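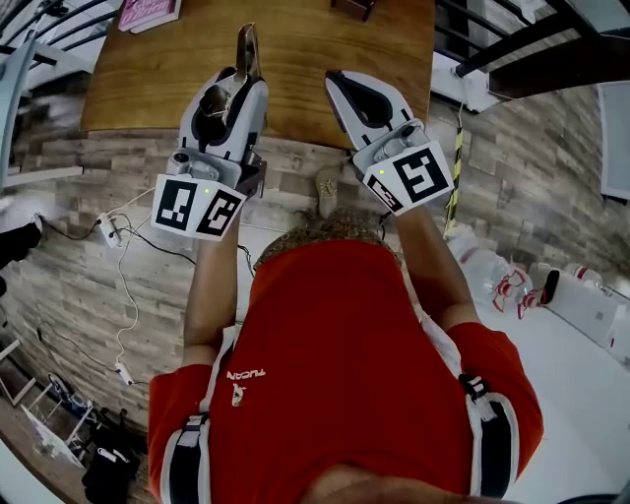
FOR IMMEDIATE RELEASE

Beltora brings back the plain wooden table, and this time you can stand at it

BIDTHORPE - I've been making tables for Beltora long enough to know that most people don't get excited about a table. I do, so please bear with me, because starting in June our new one, the Ocampo, goes on sale at our own shop in Bidthorpe and through the Wiltero stores, and I'm the one who gets to write the announcement!

The Ocampo is a solid wooden table for people who work on their feet. You can fold laundry on it, wrap packages, cut out a dress pattern, roll dough, repot the tomatoes, or spread out the parts of whatever you're trying to fix. It has one flat top, four legs and no drawers. We tried a drawer. Everybody who tested it bumped a hip on the knob, and then the drawer filled up with rubber bands and dead batteries, so out it went.

The idea came from our own packing room. We had an old table in there that was never meant to be sold, knocked together from leftover boards years ago, and customers who came by to pick up their orders kept asking what it cost. I must have said "sorry, that one's ours" a hundred times before it sank in that we should probably be making the thing. (The old table is still in the packing room, and no, you still can't have it.)

We built a first run of 176 tables last winter and sold them locally, with a card in each box asking people to write and tell us what was wrong. And boy, did they write! The front edge was too sharp on the forearms, so we've rounded it over. The legs sat too close to the corners for anyone who likes to pull a stool up at the end, so we moved them in a little. One family told us the top looked lovely and showed every single drop of coffee, which led to three months of me spilling coffee on boards and wiping it up again the next morning. The oil finish we ended up with is a bit duller than the first one, and I like it better.

What I wouldn't budge on was the height. A dining table is fine for dinner, but stand at one for an hour with your hands out in front of you and your lower back will let you know. The Ocampo is taller than that and lower than a bar. If you're very tall or quite short, tell us when you order and we'll cut the legs to suit at no extra charge. That offer is only good through the Bidthorpe shop, as the ones at Wiltero come ready boxed in the standard height.

The price is $411, legs and hardware included, and that's the same in both places. It goes together with eight bolts and the wrench in the box. I'd get a second person to help flip it over at the end, as the top is heavier than it looks, and I say that as somebody who has dropped one on his own boot.

We'll have 400 tables ready for the first day, and the workshop can turn out up to 1000 by the end of the year if folks want them. We've added a second saw and a long drying rack for the tops, so the place is pretty crowded right now and smells wonderfully of linseed oil. Once the first batch is gone, expect to wait a few weeks for yours.

A few things I get asked on the phone, so I'll put them here too. Yes, the top will get scratched if you work on it. You can sand out a scratch and rub in more oil, and there's a small tin of it packed with every table. Yes, the color will change over time, and it changes faster next to a sunny window. No, please don't leave it out on the porch all year. And if you bought one of the first run and you'd like the softer front edge, bring the top in to us - just the top, leave the legs at home - and we'll round it over while you wait.

We're opening up the workshop on launch day so people can come and try the table before they buy. Doors open at 9 a.m. and we'll be there until 4 p.m. Bring something to do! I mean it: bring your sewing, a basket of shirts, a model airplane, whatever normally takes over your kitchen, and work on it at one of ours for half an hour. You'll find out a lot more that way than you would by knocking on the wood and nodding, like I do in furniture stores.

There will be offcuts for sale by the door, cheap, and a bin of the really small ones for free. Parking is behind the building, and the side entrance has no steps.

About Beltora
Beltora is a small furniture workshop in Bidthorpe. We make tables, benches and stools in solid wood, and we repair what we've sold.

Press contact
Reporters and store buyers are welcome to call or stop by the Beltora workshop on weekday mornings. Ask at the front counter for the table bench, and somebody will come and get me.

###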